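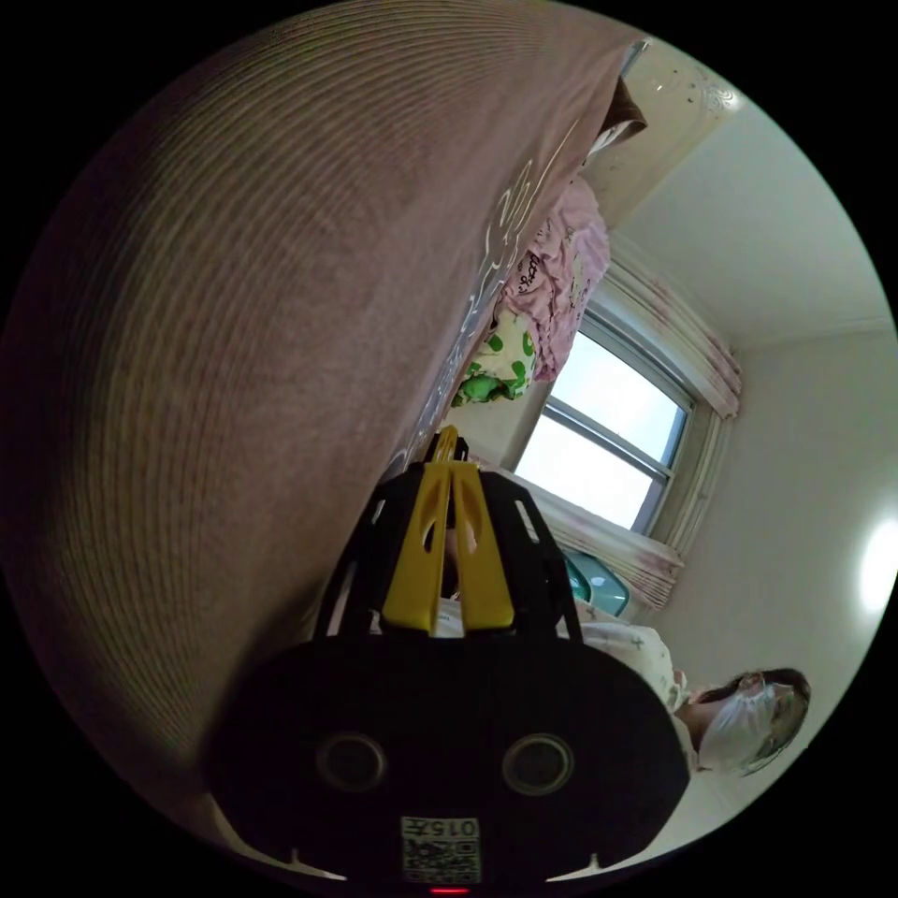 Changing the bedroom over for spring

28th April

I do the bedroom twice a year. In January I only want it warm, and by the end of April I want the windows open and everything washed. It took me most of a day this year, mainly on account of the blanket.

The blanket is the brown one with the ribs. I've written about it before, when I was trying to decide whether to keep it. It's a brown that goes to a pinkish mauve when the light hits it, and it has a strip of white outline drawing on it, loops and swirls that look like they came off a cartoon. I bought it at Najafi, the linen store in Vollport, on a day when I had gone in for pillowcases. The white design is not something I would have picked if I had been shopping for a blanket. After several years I don't notice it much, and when I do, I like it fine.

What I do notice is how much room it takes up. It is 112 inches on the long side and it holds its shape when you drape it over something. It won't lie flat on a shelf. Folded, it makes a block that fills the whole top of the closet, and if you fold it badly the closet door doesn't shut.

So the first job was to decide where it goes for the summer. Other years I have put it back on the closet shelf and lived with the door open an inch. I've also tried one of those bags you flatten with the vacuum. That worked for space, but the ribs came out crushed in the fall and it took a couple of weeks of use before they stood up again. I would not do that to it a second time.

This year I cleared out the cedar chest instead. The chest had been holding wrapping paper, a heating pad with no cord, two tablecloths for a table I no longer have, and a stack of curtain hardware from my last apartment. The wrapping paper went under the bed in a flat box. The tablecloths went in the donation bag. I kept the curtain hardware, and I could not tell you what for.

Before it could go in the chest it had to be washed. I used to take it to the laundromat in Bondau, where they have the big front loaders, but the place changed its hours and I kept missing it. My own machine will take it if nothing else goes in. I use cold water, the slow spin, and half the amount of detergent it says on the cap. I use Prudex unscented. The scented kind stays in the ribs for months.

Drying is the slow part. I don't put it in the dryer on heat. I did once, the first winter, and one end came out stiffer than the other. Now I run it on air only for 30 minutes to get the worst of the water out, then hang it over the shower rod and turn it every so often. If I start in the morning it can be done by evening with the window open. On a damp day it takes until the next afternoon, and there is no shower for anyone who wants one in between.

I brush it once it's dry. A soft clothes brush, going along the ribs and never across. Lint sits down in the grooves and washing doesn't get all of it. It takes longer than you would think, and I usually put the radio on.

While it was in the wash I did the curtains.

I have sheers in the bedroom, with a faint pink flower pattern. You can hardly see the flowers in the middle of the day. When the sun is straight on the window the whole thing goes white and the pattern disappears, and then toward evening it comes back. I put them up as a stopgap when I moved in. The plan was to have something heavier behind them for winter, and I never got around to it. The room is bright very early in summer. I've gotten used to waking up with it.

Sheers get dirty in a way that's hard to see. They just look a little tired and you think it's the weather. I take them down in spring, shake them out on the back steps, and soak them in the bathtub in cool water with a spoonful of detergent. The water goes gray in a few minutes. I drain it and fill it again until it stays clear, and this year that was three times. I don't wring them. I let them drip over the edge of the tub and then hang them back on the rod while they are still damp. The weight of the water pulls the creases out, and I have never had to iron them. Put an old towel along the floor under the window first or you'll be mopping.

If you have the rings with clips, take the clips off before the soak. I left them on the first year and there was a row of little rust marks along the top hem. They're folded over to the back now, and you'd have to be looking.

With the curtains down I could get at the window. The frame is a grayish white and has a bar across between the two panes, and the top of that bar is where all the dust in the house ends up. I do it with a dry paintbrush first, then a damp rag. If you go straight in with the rag you get a paste. The glass I do with water and a bit of vinegar and an old T-shirt. I do the inside with strokes going side to side and the outside with strokes going up and down, so that when there's a streak I know which side it's on.

I had someone come out last year to look at the windows in this house, as the bedroom one rattles when it's windy. He quoted me 4000 dollars to replace the ones along that side. I said I'd think about it, and what I did was buy a roll of foam strip at the hardware store and press it into the gap. It rattles less. I replaced the strip this week while everything was off. The old one had gone flat and came away in crumbs, and I had to scrape the last of the glue with my thumbnail. If I had been smarter I would have put the new strip on before I cleaned the glass and not after.

Then the bed. I stripped it all the way down, turned the mattress end to end, and vacuumed it on both sides. The mattress pad went into the wash after the blanket came out. For summer I use a plain sheet set and a thin cotton quilt, and I leave a throw at the foot of the bed for the nights when it turns cold again, as it will. Last year I packed everything away too soon and slept in a sweatshirt for a week. That's why the chest is at the end of the bed and not out in the hall. I can get the brown blanket back in a minute if I need it.

For folding it, I've settled on thirds the long way, then rolling it loosely from one end. Rolled, it doesn't get the hard crease down the middle, and the white design ends up on the inside where it won't rub on anything. I put an old pillowcase around the roll. It fits in the chest with enough space left over for the flannel sheets and one spare pillow.

A few things I didn't get to. The closet shelf is now empty and needs wiping down. The rod over the window has a screw on the left side that has never been tight, and I suspect the hole needs filling and drilling again. I also want to move the lamp. It sits where I have to reach across the bed to turn it off, and I've been saying I'd fix that for a long time.

I still haven't decided about the heavier curtains. Najafi had a pair of lined ones in a warm gray the last time I was in, and I stood there with the fabric in my hand for a good while. They'd cover the sheers completely when closed. I'd want to hang them on a second rod and keep the sheers where they are, and that means buying brackets that stick out farther than the ones I've got. I went through the hardware I saved from the old apartment, to see if there was anything in it I could use. There were plenty of brackets, and all of them are the short kind.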